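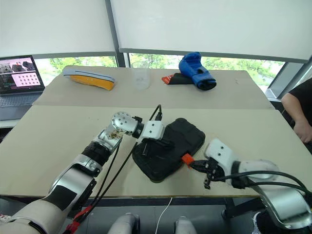
Chapter 6
Who Gets to Stand Next to the Table?

I want to start this chapter with a confession. When I first taught robot safety, at the Cokbridge workshop, I began with the standards. I handed out a thick stack of paper, told everyone to read it by the next session, and then wondered why they came back knowing the word "safeguard" and still leaned over a live arm to straighten a cable. So we're going to go the other way around. We'll start with a table, two arms and a person, and let the rules turn up when we need them.

Most of you have already met the classic industrial setup in Chapter 3: a fence, an interlocked gate, a big fast arm on the inside and everybody else on the outside. It's a good arrangement and it has kept a lot of fingers attached to a lot of hands. But plenty of work you'll run into after this course doesn't look like that at all. Two arms share a tabletop, the job is something fiddly like a zipper on a padded case, and there's a person in a black shirt right at the edge of the table. So what do we ask for in place of the fence?

6.1 Start with the task, then the machine

People love to ask me "is this robot safe?" and I always have to be a bit annoying about it – safe doing what? An arm has a data sheet, but a data sheet doesn't know what you've put in the gripper. A risk assessment covers the whole application: the arm, the tool on the end of it, the object, the table, and whoever is nearby.
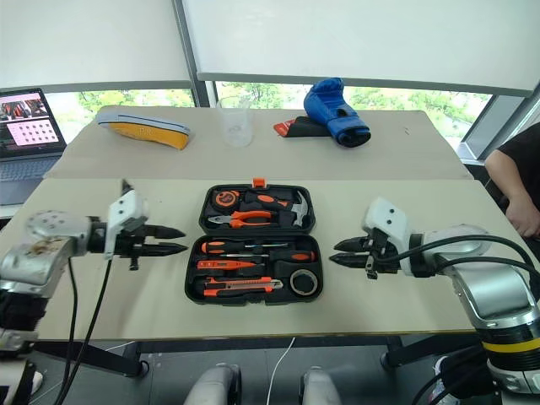
Page last changed: August, revision 2

Take a toolbox job. The case lies open between the two grippers, and the gripper fingers come to a point. Before anybody talks about speed limits I'd want you to notice those fingers, and then look at what's in the case. There's a utility knife in there, and a hammer, and a couple of screwdrivers. An arm that passes every contact test with an empty gripper is a different hazard once it's holding a blade! If your assessment says "gripper, light objects" and stops, it isn't finished.

Then look at the space between the arms. Two grippers facing each other make a pinch point that neither arm has alone, and it moves around as they move. Students miss this one nearly every year. They fill in one sheet for the left arm, copy it for the right, and never write a line about the gap.

6.2 The person at the edge

Now for the human. Write down where people stand or sit during the work, where their hands rest when they're bored, and which way they'd lean if something slid off the table. At Sindlow we put tape on the floor and called it a boundary, and it worked fine until somebody needed to see the laptop. Tape is a reminder. It doesn't stop anything, so don't list it as a protective device.

For every person in the workspace, your sheet should answer these:

Can they reach a stop button without crossing in front of an arm?
Do they know which motions are coming next?
Who is allowed to reach in, and what state must the arms be in first?
Where do the cables go when the arms are at full stretch?

The Malý worksheet at the back of the book has 2 columns for this, one for normal running and one for "something's gone wrong" – please use both. I've read 109 of these sheets, and the second column is where I usually find the blank spaces.

6.3 Where the standards come in

By now you should have a messy page of notes and a few worries. Good, keep it next to you. In the next section we'll take the Kuruvano case and sort its worries into the order most standards use: remove the hazard if you can, guard against it if you can't, and warn people about whatever is left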